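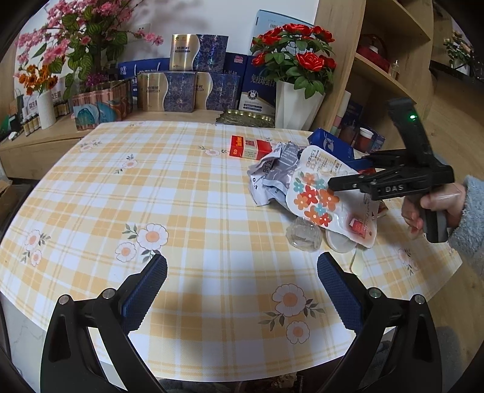
August, start of shift, Rallton back room

Table clearing again. Target for the day is 315 clips, same as last week, set by Haslinger from their end. I would like to know what the number is based on. I asked in the spring and got a slide.

For my own memory, the chain as it stands: we do the picking and placing with the hand grippers, Lostell cleans the clips and labels them, Haslinger trains on it, and what comes out is supposed to run on the Zunach arm over in returns. Returns is where I worked until this started, and where most of the people in this room worked. So we are showing the arm how to do our old job, with household stuff on a flowered tablecloth, and the job description upstairs calls this "upskilling."

Not against it on principle. Returns is hard on the wrists and boring after lunch. But I want it written down somewhere what the work is like now, while people still remember what it was like before.

**Grippers**

Pads are still the blue textured ones. Good on cardboard, decent on foil. On soft pouches they hold fine if you come in low and take a real bite. If you only catch the crimped top edge, the weight swings and you get a clip where the pouch is moving more than you are. Labeling marks those as failed. I don't agree with that. Half the pouches in returns got picked up by the top edge and arrived where they were going.

Nothing tells your hand how hard you are squeezing, or not enough to matter. With fingers I know a blister pack has pills left in it before I have thought about it. With the gripper I look. So the looking goes up and the feeling goes down, and everyone is tired in a different place. Chiyo Sekiguchi says it's her eyes by mid-afternoon. Mine is the base of the thumb.

She also pointed out, correctly, that we have all slowed down to suit the tool and then gotten faster inside that slower way. You stop reaching across yourself. You stop doing two things at once. In returns I'd open a flap with one hand while the other was already going for the label. No gripper clip has that in it, so the arm will never see it, and then in the meeting we'll be told the arm "matches the human baseline." The human baseline is us with one hand in a mitten.

**Pile order**

Rule from Lostell is that the pile should be "natural." Then came the second note, that items should not be fully hidden, then the third, that labels should face up where possible. At that point it's a display. Nothing that came through the returns door ever faced up.

We tried 30 clips from a properly messy pile before the break. Tipped the bin out and left it. Results from my side:

- flat things under other flat things: slow, lots of second tries
- foil packets: okay
- boxes in the middle of the heap: fine, better than I expected
- round lids: bad, they skate on the cloth
- anything small and cylindrical: rolls when the pad touches it, then you chase it

I sent these up separate from the tidy ones with a note. Want to see if they get used or quietly dropped. Chiyo thinks dropped. She kept her own list of which clip numbers they are, so we can ask.

**The cloth**

Still has not been swapped. It bunches when you drag anything, and you learn to lift early. That's a habit from this table and has nothing to do with the steel bench in returns. I raised it. The answer was that variety is good. One tablecloth is not variety.

**Time**

Setting down and resetting takes longer than the pick. It isn't counted. The 315 counts clips, so the person who resets carefully looks slow on the sheet and the person who shoves everything back in a heap looks good. We've agreed among ourselves to take turns resetting and split the count evenly, which works as long as the same people are in. I don't know what happens when they bring in new ones on the clip rate.

It bothers me more than the grippers do. In returns the pace came from the truck. You could see the truck. You could see it was nearly empty. The sheet doesn't empty. You hit the number and it's the same number in the morning.

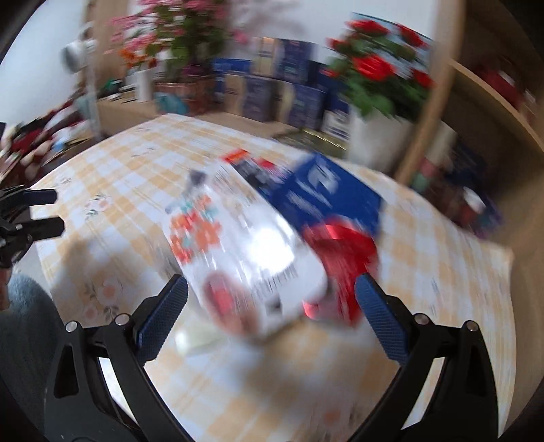

*Closing in on the printed package, a pad to either side. Moving too fast to read the lettering.*

Speed is the other argument. Guidance says smooth, even motion, no rushing. Quota says otherwise. You get fast passes when people are behind, and the fast ones are blurry, and blurry ones come back. I had 5 come back yesterday and all of them were picks that went fine from where I was standing. The package got where it was meant to go. Redoing them cost me more than doing them slow would have, fair enough, but then somebody should take the number down.

Wide flat packages are the ones to watch. They nearly fill the opening, so there isn't much room to be off on either side. What works for me: stop over it, open all the way, check both pads, go down, close. The stop feels silly. Chiyo doesn't stop, she comes in at a slight angle and lets one pad touch first and then closes the other to it. It's nicer to watch and I can't do it reliably. I'd guess the training can't make much of the two of us doing it differently, but no one has been able to tell me whether that's good or bad. I asked for a yes or no and got "it depends on the policy." I assume they didn't mean HR.

**What they say it changes / what it changed so far**

They say: arm takes the dull picks, people move to exceptions and inspection.

So far: returns has 3 fewer people on days and the arm is not picking yet. We're the 3. The ones left over there are covering for us while we teach the thing that's meant to relieve them. Their backlog is up. I walked over at lunch and did not get a warm hello. I can't blame them.

And exceptions are the hard part of the job. When the dull picks are mixed in, you get a rest between bad ones. Take out all the easy boxes and what's left is a whole shift of leaking bottles and missing paperwork. I don't see that in the plan anywhere. I'd like to see pay for it in the plan as well.

In fairness: the new wrist schedule is good. Swapping hands every half hour came from Haslinger's side and it has helped. We never had that in returns, in all the years people complained there.

**To do**

- ask Lostell in writing what happened to the messy pile clips
- different table covering, or a bare table, for at least one session
- get resets onto the sheet as their own line
- find out the date for the Zunach trial. I have been told two different months
- Chiyo wants a day back in returns with bare hands, timed, same items, so there's a baseline that isn't from the gripper. I'm in. Need a supervisor to sign for it

Stopped at 4:30, short of the number. Left it short on the sheet.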